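Part 3: Setting up the rack and getting the glass plates in and out

Right, you've got the box open and the table cleared, so now we can get on with the bit I get the most messages about. I wrote the first version of this guide on a wet afternoon in May with the rack in front of me and a mug of tea going cold, and I've added to it every time someone has written in with a question I should have covered.

Everything in this part is for the Enden rack, the small wire one, used with clear glass plates. If you've bought the bigger Maldonado rack, the steps are the same but you'll have a drip tray as well, so have a look at Part 4 before you start.

Before you begin

You'll need:
The rack
Four rubber feet (they're in the little paper bag, don't throw it out!)
A soft dry cloth, and another one you don't mind getting wet
Your plates
A table or worktop that doesn't wobble

Choosing the spot

1. Pick a flat place near the sink, but not right up against it. I leave a gap of 40 cm between the sink and the rack, which gives me room for a bowl or a pan on its way past.

2. Wipe the surface down and let it dry. Rubber feet don't grip on a damp table, they skate, and you'll find the rack creeping towards the edge over the course of a week.

3. Push the feet on one at a time. They're stiff. If one won't go, stand it in a cup of warm water for a minute and try again while it's still soft.

4. Set the rack down and press gently on each corner. If it rocks, swap two of the feet over. (Mine rocked for a month before Mawar Pangaribuan wrote in from Jultamthorpe and told me to do this. Thank you, Mawar.)

5. Turn the rack so the slots face you. You want to be able to lower a plate straight down into its slot without twisting your wrist.

Note: keep the rack towards the back or the side of the table and leave the middle clear. You'll want that space for putting plates down flat, and it's surprising how quickly it fills up with other things if you let it.

Putting a plate down flat

You'll do this more than you'd think, between washing and racking, or when you're giving each plate a quick check. Clear glass on a pale table is lovely to look at and very easy to miss. The rim is the part your eye picks up, so train yourself to look for that thin greenish line and you won't put your elbow on it.

6. Hold the plate by the rim with both hands and lower the far edge first, then the near one. No dropping it the last centimetre, please. Glass on a hard table makes a horrible noise even when nothing breaks.

7. Put it well in from the edge of the table. I go by the length of my hand.

8. One plate at a time on the table. Don't stack them while they're wet, as they'll stick together and you'll end up prising them apart with a fingernail.
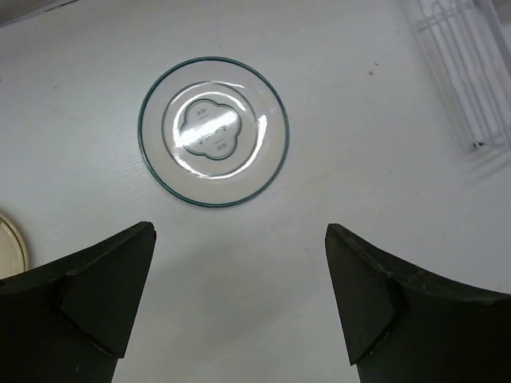

Prasetyo Hidayat, who tested the first batch of racks for me, puts a tea towel down before he does any of this. I don't bother on my own table but I would on stone or tile, where the surface is a lot less forgiving. If you do use a towel, make sure it's lying smooth. A ruck underneath will tip the plate and you'll be forever straightening it.

Checking the plate

9. Tip your head to one side, or move the lamp if you can, so that the light slides across the glass. A plate that looks spotless from straight above can have a great smear over it when you catch it from an angle.

10. Run a finger slowly round the rim, top and underneath. You're feeling for chips. Do it lightly! If you find one, however small, stop there and put the plate aside, well wrapped, away from the others.

11. Look at the well of the plate, where the flat border steps down to the base. Washing-up liquid loves to sit in that step. If there's a line of suds, rinse again in warm water and don't try to polish it off dry.

12. If your plate has a raised pattern or any markings in the centre, go over that part with the damp cloth first and then the dry one. A soft old toothbrush is good for getting into the grooves.

Caution: never use a scouring pad or a metal scraper on clear glass. The scratches are tiny to begin with and you won't see them until the sun comes in low, and by then you've got dozens.

Loading the rack

13. Begin with the slot furthest from you and work forwards. It saves reaching over plates you've already put in.

14. Lower the plate down between the rods until it's resting on the rail. Let go with one hand, check it's steady, then let go with the other.

15. Leave an empty slot between glass plates if you've got the room. Pottery can go closer together. I mix the two quite happily, as long as the glass has a bit of space to itself.

16. Don't hang mugs on the end rods. I know it's tempting. They pull the whole thing to one side and the feet start to lift.

Leave everything to drain for 90 minutes if the kitchen's warm, longer in winter. I usually load up after breakfast and put away at lunch, and by then there's only the odd drip left on the lower edge.

If something isn't right

The plate leans and won't stand up straight. It's probably sitting on a rod and not in the slot. Lift it right out and start again. Don't shove it sideways.

The plates dry with white spots. Hard water, I'm afraid. Add a splash of white vinegar to the last rinse and dry by hand.

The rack leaves marks on the table. Check that all four feet are still on. They do work loose, and one bare wire end will scuff a painted top in no time. Spare feet are part number 2913 and you can order them from us at Flondetard in bags of four.

The white coating has chipped. Dry the rack thoroughly and dab a little enamel paint over the spot before rust gets going. Two thin coats are better than one thick one, with a night in between.

Cleaning the rack itself is in Part 5, along with how to store it upside down in a cupboard if you only bring it out for visitors.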